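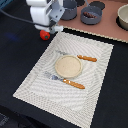

The small table, white woven mat and beige plate

Table settings > Placemats and linens
Thread: White woven mat on a near-black table, too much?

todierplates wrote:
Photo at the top is my small table. The mat is the white one with the wavy weave from Kurup, and it's set at an angle because I wanted to see it that way before I buy three more. Orange handled utensils, small beige plate. The toy pepper is from my kid's play food set. Does the white look too harsh on a table this dark?

Joined July, 5 posts

gravyboat573 wrote:
Looks fine to me. I'd go up a size on the plate though. A small round one gets lost on a big rectangle.

hemstitch wrote:
Disagree with gravyboat. The small plate lets you see the weave, and the weave is the best part of that mat. I would turn it square to the table edge for real meals. On an angle the corners stick out and people catch them with their sleeves.

todierplates wrote:
Square for dinner, yes. The angle was only a test. I do have bigger plates, the Didano ones, but they are bright white and I think white on white would look like a cafeteria.
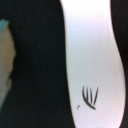
The other thing I keep going back and forth on is the dark surface. It hides coffee rings but it shows every crumb, and a mat only covers so much of it. I looked at a long runner from Flirncombe too – same kind of off-white – but then the utensils would sit half on and half off.

gravyboat573 wrote:
White on white is not a cafeteria. Half the restaurants I eat in do it.

lint_roller_2282 wrote:
Has anyone washed the Kurup mats? Mine curled at the border after two washes, and I had them on cold. I wipe them now.

hemstitch wrote:
Mine went flat again under a stack of cookbooks overnight. I wouldn't put them in the dryer at all.

lint_roller_2282 wrote:
No dryer here either. Might be a bad batch. I'd buy one more before buying three, and wash it first.

todierplates wrote:
OK, one more it is. Keeping the beige plate and the orange handles. I'll skip the runner.

gravyboat573 wrote:
Still say bigger plate.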